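Grestow Markets Moves Small Juice Cartons and Fruit Cups Into Clear Bins

IMISGATE, 13 Oct 2019 — Grestow Markets has changed the way it stocks chilled snacks and single-serve drinks at its Imisgate supermarket. Small juice cartons and fruit cups are now sold loose from clear bins, so shoppers can buy one at a time or as many as they need.

The change covers 80 products in the refrigerated section. Until this month most of them were sold only in wrapped multipacks. The store said customers packing school lunches had asked for single items for years, mainly so they could mix flavors.

Juice cartons stand upright in rows in bins on the lower shelf, where they can be lifted out from the front. Jelly cups and fruit cups are kept in a larger bin on the shelf above. Prices are shown on orange-and-white tags.
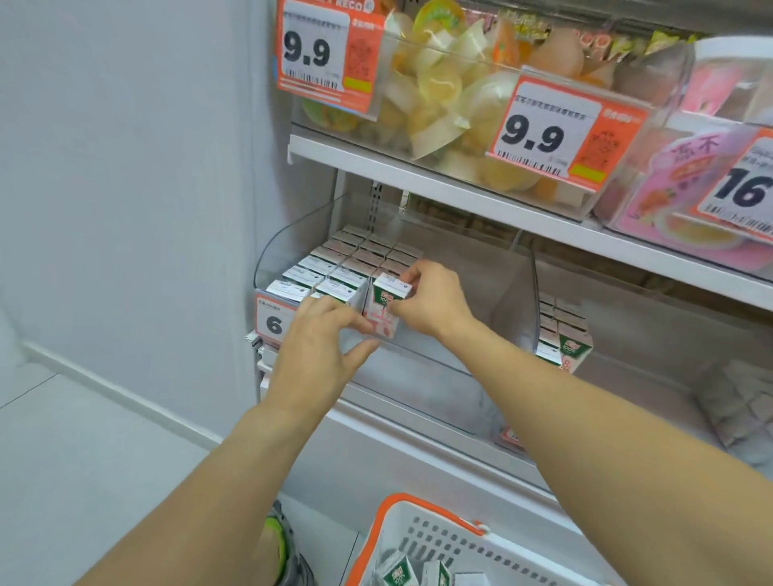 Filling and Cleaning the Bins

Store staff refill the bins each morning before opening and again in the afternoon. Older stock is moved to the front at each refill. Bins are taken out and washed once a week.

The bins were supplied by Fjeld, a store fittings company, which delivered 100 of them to Imisgate in September.

Next Store

Grestow Markets will bring the same layout to its Ceron store in November. The Ceron store is larger and will use 700 square feet of floor space for chilled drinks and snacks. Multipacks will stay on sale at both stores.

Media questions may be sent to the Grestow Markets press office in Imisgate.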